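Whitfield Online Course Pack: Dental Hygiene Foundations

Item type: Digital courseware with print workbook
Access: 30 weeks from activation
Publisher: Whitfield

The Dental Hygiene Foundations pack covers the first term of a two-year hygiene program. It is sold to colleges by the seat and to students one at a time. Reading, practice sets and lab notes are all in the same login, and the workbook ships flat with punched pages.

Instructors can hide chapters, change the order and add their own due dates. Grades export to Tokton and Bondbridge – other gradebooks take a plain spreadsheet file.
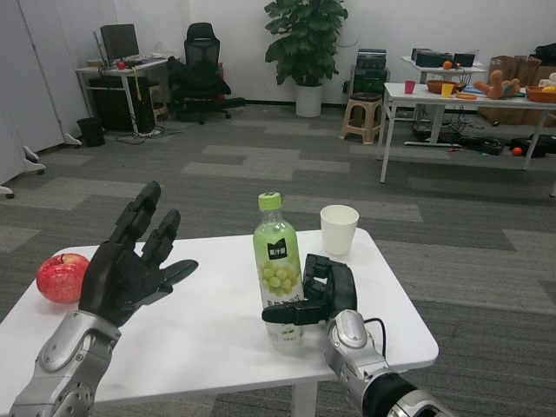
The April update adds a unit on patient intake and a longer chapter on instrument care. Seats already activated get the new material at no charge. Printed workbooks from the earlier run can still be used, but page numbers in the intake unit will not match.

What's in the pack
Student login (one seat)
Workbook, spiral cover not included
Question bank with 3,000 items
Instructor guide, on orders of 5 seats or more
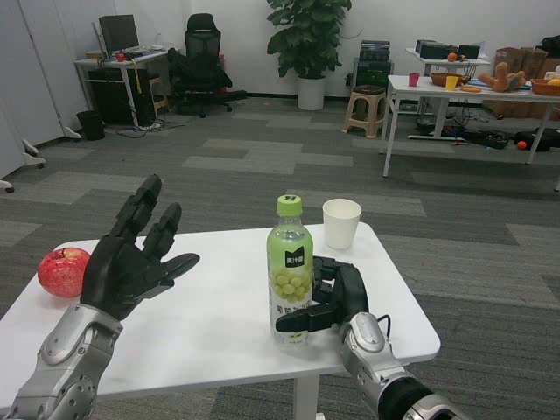
Apple, bottled drink and paper cup on a white table

Using it in class
Most chapters fit one lecture and one lab hour. Practice sets can be retaken 3 times unless the instructor changes the limit. The courseware runs in a current browser on a laptop or tablet. Phones will open the reading pages but not the charting exercises. 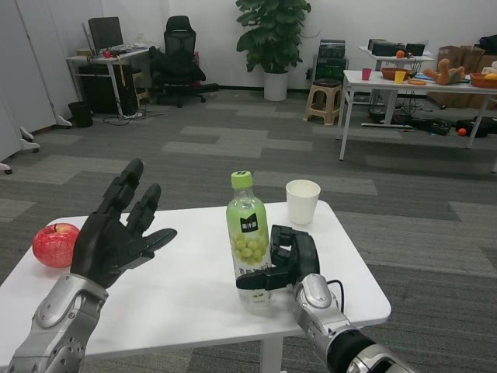

Green-capped bottle, with the cup behind it

Returns
Unopened workbooks may be returned to Okow, our distributor. Activated seats are final sale.

Page updated Feb 11, 2025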